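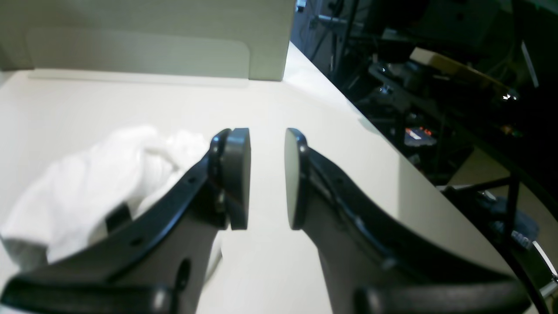 Home | Robots | Space | Bugs | Ask Us

September
By Barnabás Bodnár

How do you teach a robot to fold a cloth? You can't just tell it. You show it!

Way one: by hand. Grab the arm and move it yourself, slowly. The robot remembers every bend.

Way two: remote control. You hold 2 handles, the robot copies. Squeeze, it pinches. Let go, it opens. Kind of like a video game, but slower. Much slower.

Géza Vörös teaches a robot called Pester. One fold, then agian. And again. 400 times! Took him 85 tries just to get good at steering.

Why so many? Cloth never lands the same way twice. Pester has to see lots of diffrent crumples before it tries one alone.

Next up: socks.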